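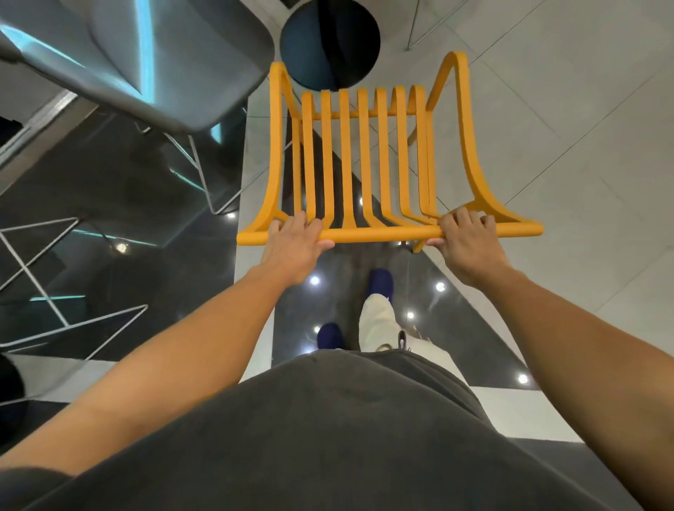 *An orange chair with a slatted back, held by its top rail.*

**Home fire drill** (also called a *house drill* or, in my family, "the Tuesday stampede") is a practice run in which everyone in a household leaves the building as if there were a real fire. I've written most of this entry myself and I've run a fair few drills, so forgive the odd personal aside!

## What it involves

Someone sets off the alarm with the test button, everybody gets out by the quickest safe way, and the whole lot meet at a place agreed beforehand. You leave the coats, the phone and the half-eaten toast. Doors get closed behind the last person through (I forget this every single time). Once outside you stay outside, and one grown-up checks who's there.

A fuller drill adds a blocked route. The person in charge stands on the landing, calls out that the stairs are on fire, and people have to use the second way out or else shut themselves in a room with a window, put bedding along the bottom of the door and shout for help.

## The meeting place

This is the bit people argue over. It should be far enough from the house to be out of the smoke, and somewhere a small child can get to without crossing a road. A gatepost is good, and so is a neighbour's front wall. A parked car is a poor choice, as it may well be at the shops when you need it. Bláthnaid Dolan, who taught me most of what I know, used the same lamp post for 11 years and painted a little ring on it so her youngest could find it.

## Night drills

Plenty of children sleep straight through an alarm, and you won't know whether yours do until you try it. Yaw Annan ran a set of night drills on the Quansah estate, where 84 households signed up, and in 26 of them at least one child didn't wake. His advice, which I've pinched for my own house, is to give one adult the job of fetching each heavy sleeper, by name, and to have a stand-in for when that adult is away.

Do tell the children that a night drill is coming the first time. Kofi Kpodo didn't, and he had two very cross boys on the lawn in their socks and a dog that wouldn't go upstairs for a week.

## Keeping the way out clear

Before the drill, walk the route in the dark. You'll find the scooter, the laundry and whatever has been put in the hall "just for now". Keys want to live in one spot near the door, out of reach of the letterbox, and any window lock on your second route needs its key close by too.

## Local schemes

The Allwood scheme sends a drill sheet home with primary pupils each August, and by July 28, 2021 it had handed out 2,652 of them. Tokemard has a smaller version, run by Adelmo Amato, with a sticker for the fridge. I like the sticker more than the sheet, to be fair.

## See also

- Smoke alarm
- Escape ladder
- Bedtime checks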